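How to Compare Two Hand-Held Grippers on Cloth

Posted Apr 6, 2022 by Ya-wen Choi

Cloth is a hard test for a parallel gripper. The fingers have to close on something thin that moves when you touch it, and small differences between two tools show up quickly. These steps are the ones we use when a new hand-held gripper comes in and we want to know how it does against the one we already have. For this round it was the Skuvance against our older Allonum.

What you need

Both grippers, charged or plugged in
A bed or a wide table with a sheet on it
A few flat pieces of cloth of different weights
A phone or tablet for the log sheet
A second person to reset the cloth

Step 1. Check the fingers before you start

Close each gripper all the way and look at the line where the fingers meet. If one finger touches before the other at the tip, note it. Then open and close it 5 times with your hand off the cloth and feel for any sticking in the linkage. Wipe the inner faces of the fingers with a dry rag. Do not use cleaner on them the same day as a test.

Step 2. Set up the surface

Spread the sheet and pull out the big wrinkles. You don't need it perfectly smooth. A bed is better than a table for the first session, as the mattress gives a little and you can press the fingertips down without jarring the tool. Lay one piece of cloth flat on the sheet. Start with a piece that is a different color from the sheet so the edge is easy to find in the recording.

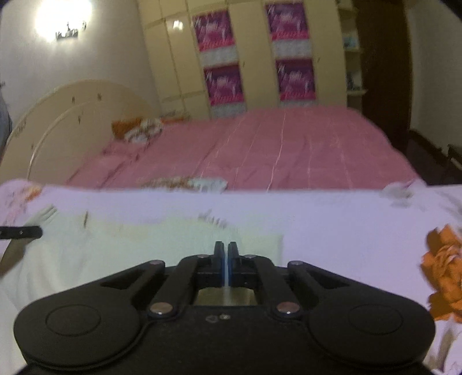
Gripper Bench Group, Edulwood Robotics Lab

Hold the gripper so the fingers are over the cloth and you are looking down the back of the body. Get used to this view. Both pivots and fingertips should be in sight when you come in for a grasp, and if the body of the tool hides the tips you are holding it too flat.

Step 3. Run the pinch test

Bring the open fingers down near one corner, about to touch. Press lightly, close, and lift straight up to knee height. Count to 2 and put the cloth back down. Log one of these:

Held: the cloth came up and stayed up
Slipped: it came up and dropped
Missed: the fingers closed on nothing
Extra: the sheet came up too

Do 34 tries per gripper per cloth. Swap grippers halfway through, so that one tool doesn't get all the tries made with a tired hand.

Step 4. Run the edge test

Same as Step 3, but grasp in the middle of a long edge. Keep the fingers pointing across the edge and not along it. "Extra" results are more common here with thin sheets. If you get a lot of them, press less before closing.

Step 5. Run the fold test

Pick up one edge, carry it over to the opposite edge and let go. Log how far off the two edges are, to the nearest half inch. Watch what happens on release. Some finger pads hang on to light cotton for a moment after they open, and that pulls the fold crooked.

Step 6. Check the recordings

Play back a few tries from each gripper before you put anything away. You want to see the fingertips and the edge of the cloth at the moment of closing. If a lamp is washing out part of the view, turn it off and repeat those tries.

Reading the results

Compare the two tools one cloth at a time. Adding all the cloths together hides the useful part. Our full log for this round has 596 tries in it, counting the practice ones, which are marked in the last column and should be filtered out first.

If the two grippers come out close, have a different person run the pinch test again. Shih-chieh Tu and I hold the tool at different angles and our "missed" numbers are not the same.

Send questions about the log sheet to Shih-chieh. The blank copy is in the shared folder under Lo.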